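Talter Gruvham Table Cover, Brown
Item 334

293 shares
2 comments

The Gruvham is a wipe-down table cover from Talter, sold off the roll in one width and cut to the length you ask for. The maker calls it "the last table cover you'll ever buy". We have stocked table covers long enough to have heard that one before, so read on before you order.

What it does well: it lies flat. Most covers in this price range arrive folded and keep a grid of creases until you throw them out. The Gruvham comes rolled on a cardboard core and settles overnight if you leave it weighted at the corners. Faint creasing near an edge is normal and we won't take it back for that.

What we doubt: Talter says it is "heatproof". We'd call it heat tolerant, for a mug of tea and not much beyond that. Put a trivet under anything that has come off the stove. They also say "stainproof". Beet juice left until morning marked our sample, and so did turmeric. Both faded after a scrub with baking soda but you can still find the spots if you know where to look. Coffee, grape juice and soy sauce wiped off with a damp cloth and gave no trouble.

The colour is listed as Walnut. It looks nothing like walnut. It's a plain mid brown, which is fine, and it hides crumbs better than the grey does. If you need to match it to furniture, ask for a sample first. Dye lots vary and the brochure photos are no help at all.

Cut lengths are in centimetres, with a minimum of 100. We cut square, but please measure your table twice. Cut pieces can't be returned unless the fault is ours.

Care: warm water and dish soap. No bleach, no abrasive pads, and don't put it in the dryer whatever the label on the core suggests. We've asked Talter to correct that label and are still waiting. To store it, roll it with the patterned side in (on the plain brown, either side will do).

How does it compare? The Oturska is thicker and has a proper felt backing, and on a good dining table it's the one we'd pick. It also costs a fair bit more and is slow to dry if water gets under it. The Wijaya is cheaper, and smells like a new shower curtain for weeks. For a kitchen or craft table that gets wiped several times a day, the Gruvham sits sensibly between them.

Plates and a bit of produce on matte brown:

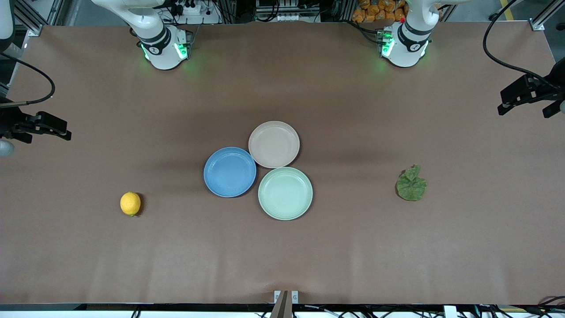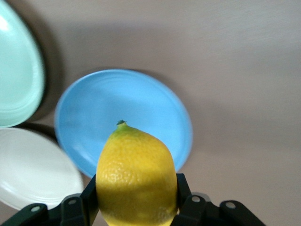
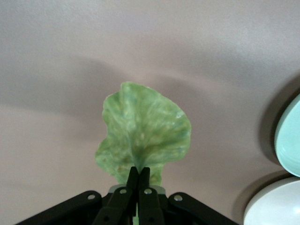 There is a warranty of 2 years, and it's worth reading the terms. It covers peeling and splitting. It excludes "ordinary household wear", and Talter doesn't say what that means. In our experience they pay out on peeling and argue about everything else. Keep your receipt and take a photo of the fault before you trim anything off.

Rolls are restocked in June. Orders for more than one colour ship separately, and we charge the freight once.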